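Section 7. Table Clearing: Set-up and Trial Procedure

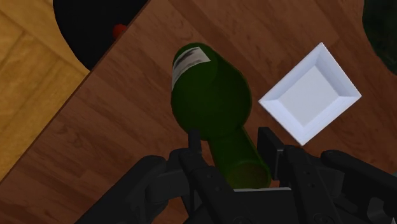 Render: Gianni Morelli / Wurnwood simulation library

7.1 Scope

This section covers set-up of the table clearing task on the Stunda two-finger arm, first in simulation and then on a physical table. It applies to bottles, square and round dishes, and small tableware up to the payload given in Section 2. It does not cover cutlery, stemmed glasses, or anything containing liquid.

Operators often ask whether the arm is ready to clear a table unattended. It is not. With the settings below it can pick up a single known object from a known table and place it in a bin or rack. A full table after a meal, with items touching or stacked, still needs a person in the room. Treat the procedure as a means of measuring performance on each object, and do not quote the result as a general figure for housework.

7.2 Before you start

1. Confirm that the controller and the simulator are running the same release. A mismatch produces the message "Grasp library out of date" and the task will not load.

2. Load the scene file "Derby" from the task menu. The file includes a dark wood table, a green glass bottle on its side, and an empty white square dish.

3. Set the random seed to 3753 for the acceptance trial. Other seeds may be used for tuning, but their results cannot be entered on the acceptance sheet.

4. Check that the gripper is homed and that both fingers open fully.

CAUTION: Keep hands out of the linkage area while the gripper is homing. The side links close before the fingers do.

7.3 Setting the bottle grasp

A bottle lying down is harder than one standing up. It can roll, and the neck and body differ in diameter, so a grip that is correct for one is wrong for the other. Glass also gives poor depth readings on many cameras — the software compensates only in part.

1. Select Object > Bottle > Lying.

2. Select Approach > Neck. The gripper comes in from the mouth end with one finger on each side of the neck.

3. Align the palm with the long axis of the bottle. In the bird's-eye display, the axis line must pass between the fingers without touching either one.

4. Leave a visible gap between the mouth of the bottle and the palm plate. If the palm pushes the mouth, the bottle will slide or turn.

5. Set closing speed to Low and grip force to 3.

6. Run Close, then Hold. Wait for the contact indicator on both fingers before lifting.

NOTE: The neck grasp leaves most of the weight outside the fingers. Lift the bottle only far enough to clear the tabletop and keep the travel short. For longer moves, use Approach > Body if the bottle diameter is within the finger opening.

CAUTION: Do not raise grip force to stop a bottle from rotating in the fingers. Reduce arm speed instead. Excess force on a physical bottle can break the neck.

7.4 Nearby objects

1. Mark the dish as an obstacle. The planner will otherwise treat its low rim as part of the table, and the right finger may strike it on approach.

2. If the finger path crosses the dish, clear the dish first. Use Approach > Rim, with one finger inside the raised side and one outside.

3. Tag any item not in the grasp library as Keep Out. The arm will stop short of tagged areas.

7.5 Acceptance trial

1. Run 578 simulated attempts on the bottle with no changes to settings between attempts.

2. Record each attempt as Placed, Dropped, Missed, or Stopped. An attempt that ends with an operator stop is entered as Stopped even if the bottle was in the fingers at the time.

3. Review every Dropped entry. Drops during lift usually point to finger position. Drops during travel usually point to speed.

4. Move to the physical table only after the reviewer has signed the sheet. Begin with a plastic bottle of the same shape.

NOTE: Simulated results tend to be better than physical ones. The contact model does not include grease, condensation, or a peeling label, all of which are common on a used table. Navaratnam fingertip pads reduce slipping on clean glass but have not been rated for greasy surfaces.

7.6 Resetting

1. Open the fingers and retract the arm to Park.

2. Select Scene > Reset. On a physical table, replace the bottle by hand using the position marks.

3. Save the log before loading another scene. Unsaved logs are cleared when the scene changes.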